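Can a book really have pictures by someone who never met the writer?

You may have seen a big, heavy book on a shelf with the words "illustrated edition" on the front. Often the story inside is very old, and the pictures are quite new. So who decided what the pictures should look like? The writer couldn't, if the writer had died long before.

Usually a publisher picks an old book that people still like and asks an artist or a photographer to make pictures for it. At Hallport, a small publisher, the photographer Julián Arrieta was asked to do this for a book of river walks called Kutura. He took 199 photographs. Only 50 went in. The rest are in a drawer.
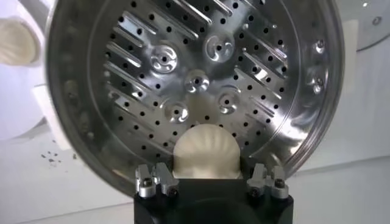
Then comes the part I would watch out for. The cover says the pictures "show you what the author saw". Do they? The author of Kutura walked by that river before there was a road next to it. Trees have fallen down and new ones have grown. Julián stood on the same bank, but he was looking at a different river. His photographs are lovely, and they are still his own idea of the place.

Some of the pictures from a book like this may end up in a museum as well. They are printed much larger, put in frames and packed into crates, and the whole show goes from town to town. That is called a travelling exhibition. The Kutura one was at the Hsiao Gallery until August and then went to Zorkska.

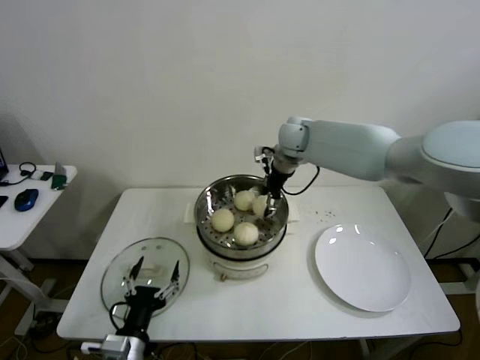
Does an illustrated edition have the same words as the old book?
Sometimes it does, but you have to check. Look near the front for the word "abridged", which means that parts have been cut out. One copy of Kutura I looked at had lost 2 whole chapters, and the cover didn't mention it.

Why do they cost so much?
Good colour printing needs thick, smooth paper, and the photographer has to be paid too. But a high price doesn't prove that the pictures are good. Borrow the book from a library first and see if you want to look at it twice.

If you do borrow one, try reading a page with your hand over the photograph. Make up your own picture of the place, then move your hand and see how different it is.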